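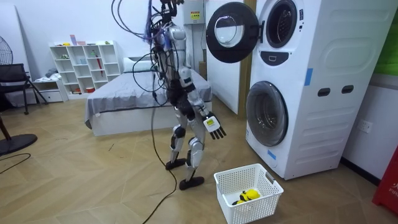
第一次开房车走长线，营地要不要全程提前订好？

头尾两晚订死，中间留白，只把周末那几晚补上。取车当天你会手忙脚乱，还车前一晚你会想早睡，这两晚有个确定的位子，心里踏实。至于中间的日子，天气、路况、隔壁桌一句闲聊，都可能把你带到更好的地方去，订满了反而可惜。

我是七月走的这一趟，沿着湖岸一路往北，从伯克利镇（Berkley）取车，到福拉湾（Folla）还车，全程281英里。听上去短得不像话，老练的司机一个白天就能开完，可我们走了两个星期，回来还嫌快！

同行的是阿兰卡·沃洛什（Aranka Vörös），她管做饭和看地图，我管开车和接水管。车是一辆旧C型房车，额头床低得坐不直，冰箱门要用膝盖顶一下才关得严，但发动机的声音让人喜欢，上坡时闷声闷气，从不罢工。

租车行的穆图阿·乌里奥（Mutua Urio）交车时讲了快一个钟头。他让我们自己动手把每样东西都开一遍：水泵、热水器、外接电、灰水阀、黑水阀。黑水阀先放，灰水阀后放，用灰水冲管子，这个顺序他让阿兰卡背了两遍。还有一句话我记到现在：“车高写在纸上，贴在方向盘旁边，别信自己的脑子。”我们用胶带贴了，后来遇到一座老铁路桥，真的停下来看了那张纸，然后老老实实绕了远路。

绕远路绕出了整趟旅行里我最喜欢的营地。

它叫基奥科（Kioko），在一片松林后面，路牌小得几乎错过。营位是碎石地，没有划得方方正正，每个位子都顺着地势歪一点，树干之间刚好够挂吊床。水电桩新旧不一，有几根还漆着褪了色的绿。216号位正对着水面，前一拨客人当天早上刚走，我们傍晚到，管登记的扎瓦迪·恩齐奥卡（Zawadi Nzioka）翻了翻本子，说这个位子空到星期四，要不要？当然要！

本来打算住一晚，结果一直赖到星期四中午才拔电源。

在基奥科的日子过得没什么章法。早上湖上有雾，水鸟叫得很凶，阿兰卡端着咖啡坐在踏板上，能一句话不说坐到雾散。上午走湖边那条环线，路上有一段木栈道，踩上去咚咚响，再往里是大片蓝莓丛，果子小，酸得眯眼，但摘着摘着就停不下来。下午太热，就把遮阳篷拉出来，一人一张折叠椅，看别人倒车入位。看倒车是营地里最正经的娱乐，谁都爱看，谁也都会放下杯子去帮忙打手势。

我自己倒车的时候当然也被看了。福利不少：左边邻居送来一块垫轮子的木板，右边邻居送来半个西瓜。

左边那位邻居是梅雷里德·沃伊尔（Mererid Voyle），一个人拖着一辆很小的泪滴拖车，已经在路上跑了5年的夏天。她的厨房在车尾，掀开盖子就是炉子和砧板，整个营地数她那里最香。她教我用铸铁锅烤玉米面包，锅要先烧透，面糊倒下去要听见“嗞”的一声，盖上盖，盖子上再放几块炭。我后来试了三次，第三次才像样，底是脆的，掰开冒热气，抹黄油，撒一点盐。写到这里我又想吃了。

她对线路也有主意。她劝我们别走主路进苏萨乌斯（Susavus），改走湖西那条乡道，多花半天，路上有果园和一家只在上午开门的熏鱼店。熏鱼店我们赶上了，排在我们前面的人一口气买了整整一箱，我紧张得一直数柜台里还剩几条（剩得不少，是我多虑）。白鲑熏得颜色很深，皮一撕就掉，夹在面包里，配一点酸黄瓜，站在停车场就吃完了。

苏萨乌斯是个热闹的大营地，和基奥科完全是两种脾气。水泥营位，全套接口，有泳池，有洗衣房，晚上还放露天电影。我原以为自己会嫌吵，结果玩得挺高兴！在外面漂了一阵子，能站在热水底下冲个够，实在是享受。只是营位挨得近，打开车门几乎能跟邻居握手，想清静的人最好挑靠后墙的那几排，离泳池远，早上还有树荫。

在这里认识了姆瓦奈莎·恩敦古（Mwanaisha Ndung'u），她带着两个孩子跑同一条线，方向和我们相反。我们在野餐桌上交换情报：她告诉我们福拉湾的坡道很陡，进场前先下车走一遍；我们告诉她熏鱼店的钟点，还有老铁路桥。她家小的那个把整条路线画在一张纸盘背面，湖画成了一只靴子，阿兰卡很认真地在靴子尖上给他标出了基奥科。

关于钱，说几句实在的。营地费用差得很大，带全套接口的最贵，只有电的便宜一截，什么都没有的林间营位最便宜。我们的办法是交替着住：先住两三晚没有接口的，水箱快见底、灰水快满了，再住一晚全套的，排污、加水、洗衣服一次办完。油钱比我预想的高，这车喝起油来很爽快，好在路短。吃饭花得最少，湖边农户的摊子上什么都有，番茄、甜玉米、还带着土的小土豆，钱放进铁盒里自己找零。

要说有什么该早点准备的，是调平用的垫块。基奥科那种歪歪斜斜的营位，第一晚没垫好，我整夜往床尾滑，鸡蛋也在冰箱里滚了一遍。梅雷里德的木板救了我们一次，后来在苏萨乌斯的小店里买了一套塑料的，一路用到底。另外多带一截水管，很多老营地的水桩离得远，差半米接不上的滋味很难受。

最后一段路是全程最好看的。出了苏萨乌斯往北，公路贴着悬崖走，右手边的湖忽近忽远，颜色从灰到绿再到一种很浓的蓝。观景台大多能停下房车，我们几乎逢台必停，有一处停了太久，阿兰卡把晚饭都做了，番茄炖豆子，配最后一点熏鱼。

福拉湾的坡果然陡。我照姆瓦奈莎说的，先下车走了一遍，再回来挂低挡慢慢往下放，阿兰卡在前面倒退着走，两只手挥得像在指挥乐队。停稳以后天还亮着，湾里有人在划皮艇，我们把椅子搬出来，玉米面包还剩两块，一人一块。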